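# Stripping down an old tower without losing your mind (or your screws)

I've been taking old computers apart on the kitchen table for longer than my family would like, and every so often someone asks me how I keep track of it all. So these are my workshop habits, such as they are. None of them need fancy kit.

**Screws first.** I use a bun tin, the six-hole sort. Side panel screws in one hole, drive screws in the next, and so on round. Ladan Nazari, who got me into all this when we both lived in Stevport, uses strips of masking tape instead, sticky side up, with a biro note next to each row. Hers is the better system if you have a cat.

**Unplug it, then press the power button.** Hold it in for a bit with the mains lead out. Then touch bare metal on the case before you put your fingers near anything green. I do this every time I come back from making tea as well, because I wear dreadful slippers on a nylon carpet.

**Dust outdoors.** Please! I did one indoors on a Sunday, just before people came round for lunch, and I was wiping grey fluff off the butter dish. Take it outside, use a soft paintbrush (a clean 13 mm one from the decorating drawer does nicely) and hold the fan blades still with a finger while you brush. The vent grilles on the back collect the worst of it, so do those from both sides.

**Memory comes out straight.** Push the clips at the ends outwards and the stick pops up by itself. If you're tugging, a clip is still shut. I put mine in an old egg box lined with anti-static bags, and I number the slots on a scrap of paper before anything leaves the board.

**The processor is the scary one.** Lever down and a little sideways, let it rise slowly, then lift the chip by its edges. Once it's out, that socket is the most delicate thing you own.

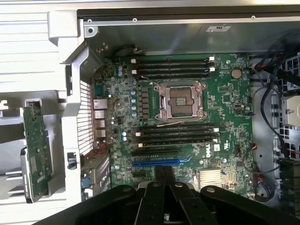

And if you've got one of the plastic socket covers, put it on straight away, even if you're only popping out for a sandwich. I keep a little tub of them, saved from every board I've ever had. One sleeve, one dropped screw, and you've bent something you'll never quite straighten.

**Swap the coin battery while you're in there.** They cost next to nothing, and a machine that forgets the time whenever it's switched off is very often just asking for a new one. Check the number stamped on the old one (mostly it's CR2032) and note which way up it sat.

Then lids on, everything labelled, table clear by teatime. Well, by 11 at night, usually.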